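February, late

Home before seven for once. Writing this up while the numbers are still in my head, because the weekly sheet only has room for one line and the line will say "on schedule".

The Xue line ran unattended from the morning start until just after two. It stopped twice. The first stop was a carton with its flap folded under, which the infeed sensor read as two cartons. The second was the old fault, the vacuum cup losing grip on the glossy sleeves. Both cleared inside four minutes. Throughput to the end of the early shift was 913 units, against a target that was set before the sleeves changed. I have asked twice for the target to be revised and will ask again next month.

The manual packing bench was down to 2 people from this morning. A year ago it was a full row. They don't pack now so much as wait for the line to reject something, then pack that. One of them told me at break that the day is longer with less in it. I wrote that down in the works notebook and then could not decide which heading it belonged under. There is a heading for ergonomics and a heading for downtime. I put it under downtime.

The rejects are harder than the work they replaced. When the bench did everything, nine boxes out of ten were easy and the hands could rest on those. The line takes the easy ones now. What comes down the side chute is the split corner, the wrong insert, the lid that needs persuading. Pace per box has gone up on paper and nobody upstairs has adjusted for it. I drafted a note suggesting that reject handling be timed as its own task, with its own allowance. Sent it at ten past eleven. No reply by the time I left.

Changeover at Beltora size was done by the operator alone, without me standing there, in 15 minutes. The sheet allows 30. I checked the guide rail settings afterwards and the left one was a millimetre proud, within tolerance. The operator used to be on the bench. The pay grade has not moved, although the job card has grown by a page and a half. I raised that as well, in the same note, second paragraph, and then worried that two complaints in one note halves the weight of each. Should have sent them separately.

After lunch I walked over to the Pluvness side to sit in on the handling work. It is the stage before anything gets near the line: people do the task with the hand-held grippers, over and over, and what they do is logged and later used to teach the arms. The grippers have two fingers, so the person has two fingers as well for as long as they hold one. Some tasks that are trivial with a hand become slow. Lifting a thin lid is one. Turning a container without dragging it is another. The experienced packers were better at it than the engineers by the second hour, mainly through patience with the wrist. The engineers squeeze too early.

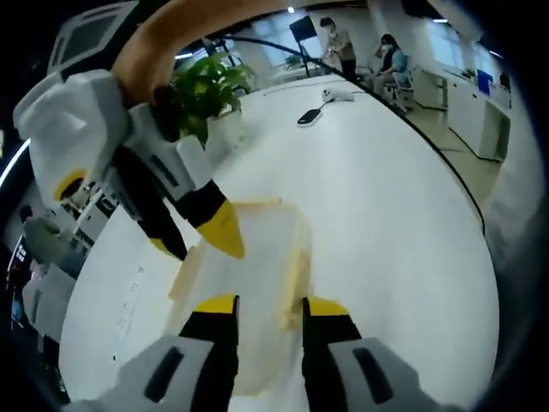 Pluvness side, afternoon. Two grippers and the plastic container on the big white table.

I took a turn myself and was poor at it. The weight sits forward of the hand, and after twenty minutes the forearm knows. Asked whether there was a rest interval in the procedure. There is one, but it is tied to the task count and not to the clock, so a slow person rests less often than a fast one. That is backwards and I said so. It was noted on the Cumby list, where things go to be noted.

The other point I want to keep hold of is who gets credit for the handling. If a packer's way of easing a lid off ends up in the arm, there is no line anywhere that says whose way it was. The log stores a session number. I don't know what I would propose instead – a name on a file is not a wage – but people at the bench have asked, and "session number" is a thin answer to give someone whose shift pattern is under review.

Shift pattern: still under review. The proposal removes the late shift on the packing floor and adds a technician post that covers evenings on call. One post for a shift. The post wants a controls certificate, which takes most of a year at evening college, which the late shift can't attend, being on the late shift. I pointed this out in the planning meeting and it was agreed to be a timetable issue.

Jobs for tomorrow. Order the softer vacuum cups, the ribbed ones, and try them on glossy sleeves only. Re-zero the left guide rail. Find out whether the noise from the outfeed belt is the bearing or the guard rattling, as the bench sits right beside it and has mentioned it three times. Chase the note. Ask about clock-based rests before the next handling session, in writing.

Forearm still stiff. Leftover soup, then bed.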